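Parneo Count Manager - Set-up Guide
Section 5: Preparing a by-election count

5.1 Before you start

This section covers the set-up of a single-seat by-election in Count Manager. For elections with more than one seat per ward, see Section 6. The steps assume that the council has already been created under Administration and that you hold the Returning Officer or Deputy role. Users with the Clerk role can view the screens described here but cannot save changes.

You will need:
The notice of poll, with candidates in their published order.
The current electorate figure for the ward.
The list of polling stations and the ballot paper number range issued to each.

The sample data supplied with the software uses Brangate council, with Velska ward as the contested seat. Delete the sample data before entering a real contest (Administration, Data, Remove samples).

5.2 Creating the contest

1. Open Contests and select New.
2. Set Contest type to By-election. The Seats field changes to 1 and is locked.
3. Select the ward. If the ward is missing from the list, it has been marked as abolished or its boundary record has expired. Correct this under Administration, Wards.
4. Enter the candidates in the order shown on the notice of poll. Enter the surname and other names in separate fields. Where a commonly used name appears on the ballot paper, enter it in the Commonly used name field only.
5. Select a description for each candidate. Leave the field blank for a candidate with no description. Do not type "None", as the word will be carried through to the declaration.
6. Select Save as draft.

Note: Candidate order cannot be changed once a contest has been locked. Check it against the printed notice before going on to 5.4.

5.3 Entering polling stations

1. In the draft contest, open the Stations tab.
2. Add one line for each ballot box. Where two stations share a building, enter them as two lines, with the same address and different station codes.
3. Enter the first and last ballot paper numbers issued. The system works out the number of papers and shows it at the end of the line.
4. Enter postal votes as a separate line with the code PV. Do not add postal votes to the line of any station.

Ranges must not overlap. If they do, both lines are marked in red and the contest cannot be locked. A gap between ranges is allowed and produces a warning only.
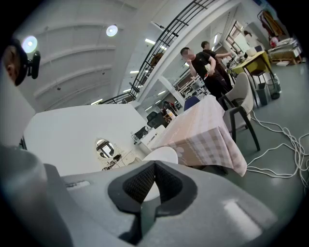 Lewis, writing on the user forum, pointed out that the overlap check also compares tendered ballot papers, so a tendered range that begins at the same number as an ordinary range will be marked in red even though the papers are a different colour. The way round it, according to the same post, is to put the letter T in the Prefix field of the tendered line.

The prefix method is supported. It must be applied to every tendered line in the contest, including those where no tendered papers were used.

5.4 Locking the contest

1. Select Check contest. The results are listed as errors and warnings.
2. Correct all errors. Warnings may be accepted, but a reason must be typed for each one. The reason is stored in the audit log.
3. Select Lock. A second user with the Returning Officer or Deputy role must confirm with their own password.
4. Print the contest sheet and keep it with the count papers.

Caution: Unlocking a contest clears all verification figures entered against it. Export the figures first (Contests, Export, Verification).

5.5 Verification tolerance

The tolerance is the difference allowed between the ballot paper account and the number of papers found in the box before a recheck is requested. The default is 2 papers per box. A lower figure may be entered, including zero. The tolerance affects screen prompts only - any difference, however small, is still printed on the verification statement.

5.6 Error messages

Error 73, Range conflict: two station lines contain the same ballot paper number. See 5.3.
Ward not current: the boundary record has expired. See 5.2, step 3.
Second user required: the same account was used for both parts of the lock. Sign in with another account and repeat 5.4, step 3.

Section last revised 20 January 2025.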